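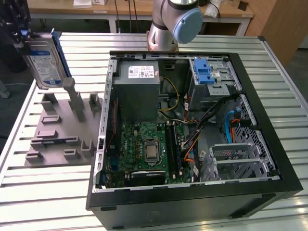 Search this site Search Advanced

Old office tower, worth cleaning up or just strip it for parts?

I've got an old black desktop tower that came out of a cupboard at work. The side is off and it's lying flat so I can get at it. It has a green motherboard, the processor is still in its socket, there's a small graphics card, and the power supply is the ordinary grey metal box. The hard drive cage is empty. IT at our place keep the drives when they let a machine go, so I was expecting that.

I want it for letters, a bit of web browsing and keeping the household accounts. I don't play games. My budget is 100 pounds at the very most and I'd like to spend less. Mestero in town have offered to take it for recycling, but they don't pay anything.

What do I need to buy, and what should I check before I plug it in? Also the processor has no cooler on it, you can see the bare metal top. Can I switch it on for a minute like that to see if it works?

Brament

Don't switch it on without a cooler, not even for a minute. Most processors will shut themselves down before they're damaged, but an old one gets hot in seconds and you won't learn much from it anyway. Get the cooler first.

To choose one you need the socket type. Look up the model number of the motherboard, which is normally printed on the board itself, often between the slots. Then buy a cooler that lists that socket. A plain one is fine for what you're doing. Some office machines use a cooler that screws into the case behind the board – if there are threaded holes around the socket, check the spacing before you order. I bought the wrong type once and it cost me 14 pounds to find out.

After that I'd do it in this order:

Wipe the top of the processor with a lint-free cloth and a little isopropyl alcohol. Leave it in the socket with the bracket closed. Put on a blob of new paste the size of a pea and fit the cooler evenly, a bit on each corner at a time. Plug its fan into the header marked CPU.

Check the memory. You don't say if there's any fitted. If you buy some, it has to match the board (DDR3 and DDR4 won't swap). Open the white latches, line up the notch and push until they click shut.

Buy a small SATA solid state drive. It doesn't need the big cage, you can fix it to the side with a bracket. If there's already a SATA cable in there you can reuse it.

If the board has its own video socket, take the graphics card out for the first test. There's less to go wrong.

Gedodard

I'd bin it personally. By the time you've bought a cooler, memory and a drive you could have a complete refurbished one with a warranty. I paid nearly 100 for mine and it has been fine.

Declercq

Either way is reasonable. It depends on how old the board is, so find that out before you spend anything. If it won't run a current version of Windows, you could put Linux on it, and that would do letters and accounts perfectly well.

Two things I'd add. Blow the dust out of the power supply from outside, with the mains lead unplugged, and never open it up. And change the coin battery on the motherboard while you're in there. If the clock is wrong every time you start up, the battery is usually why. They cost about 2 pounds.

Tie the loose cables back before you put the side on, so nothing catches in the new fan.

Mine took an evening, most of it spent looking for the right screws.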